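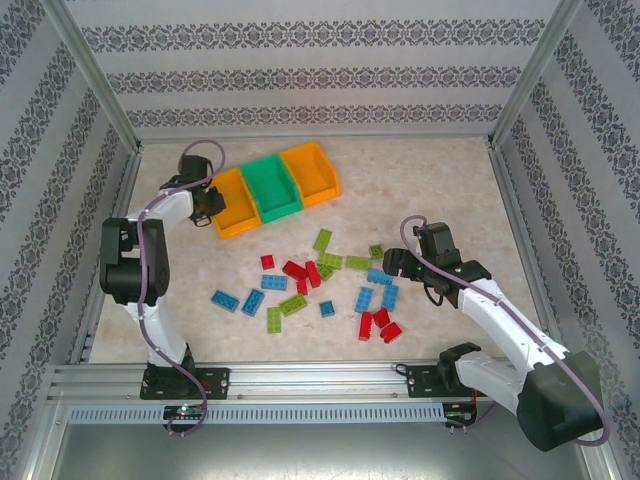 4.2 The temporary pier at Pislow

The stone quay at Pislow was blown up by the retreating garrison in the last week of the fighting, and from then until the end of the war all stores for the town were landed over a temporary pier. The work was given to a field company that had come overland from Ayala with very little of its own equipment. Its war diary is thin for this period. The entries are one or two lines long, most of them about weather, and the officer who kept the diary was in the hospital for part of October. We have therefore relied on the stores ledger of the Pratoline depot, which recorded every load sent forward to the harbor, and on the notebook of a sergeant in the second platoon, now held by his family.

The ledger and the notebook agree on the main points. The pier was 35 yards long when it was opened to traffic. It was carried on steel boxes, delivered by barge from Siker in two lots, the first of 20 and the second of 13. Both sources give these numbers. They disagree on the date of the second delivery by four days, and we have followed the ledger, which was written up at the end of each shift. 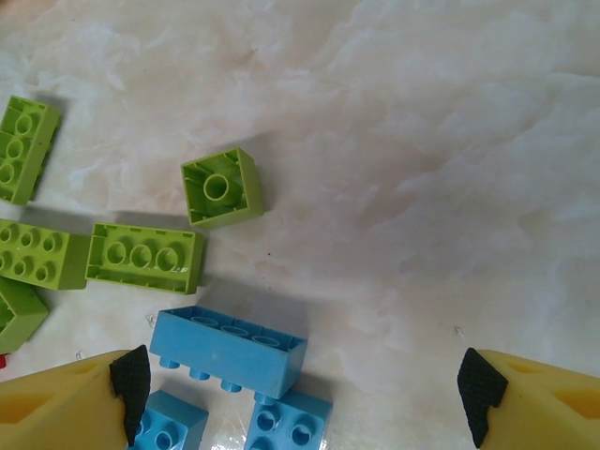

The boxes from Siker were of two patterns, and this was the cause of most of the delay. The older pattern was joined by bolts passed through side plates. The newer one had raised pegs on the upper face and sockets underneath, so that a second layer could be set on the first and would hold without bolts while the decking went down. The principle is that of the large interlocking toy bricks in Figure 2, with round studs on top and tubes inside the hollow underside, which are plain to see on the green brick lying upside down. The two patterns could not be joined to each other without a plate cut for the purpose. The sergeant wrote that the first lot had been stacked on the beach "any way up" and had to be turned and sorted before work could start. No drawing of the joining plate survives, but the depot issued 26 pieces of cut steel to the company in the same week, and we take these to be the plates.

Earlier accounts have treated the pier as a simple job finished in a few days. Sakalauskas, in her study of the coastal depots, was the first to point out that the opening date given in the divisional history is earlier than the arrival of the second barge. Her explanation was that a shorter pier had been opened first and then extended. The notebook supports this. It mentions handcarts on the pier before the decking was complete, and trucks only afterward. We see no reason to doubt it, though the length of the first pier cannot be fixed from either source.

The labor is harder to trace. The company was below strength, and the ledger shows rations drawn for more men than it had on its rolls. Some of these were sailors from the barges. Others were townspeople, paid by the day in flour and lamp oil. Their names were entered on a separate sheet that is missing from the Pratoline file. Lu's interviews in Pislow include three people whose fathers worked on the pier, and all three remembered the flour.

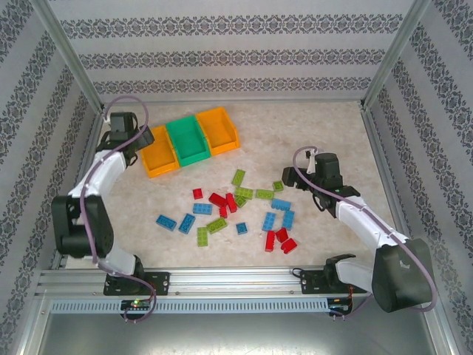
Figure 3. Three open plastic bins side by side, a green one between two orange ones.

Stores coming off the pier were sorted at the head of the beach into rations, fuel and everything else. The third group caused trouble from the start. Medical stores were twice found among engine parts, and the depot complained in writing. After the second complaint a clerk was posted to the beach during unloading, and the ledger entries become more detailed from that point. They form the basis of the tonnage estimates in Section 4.3.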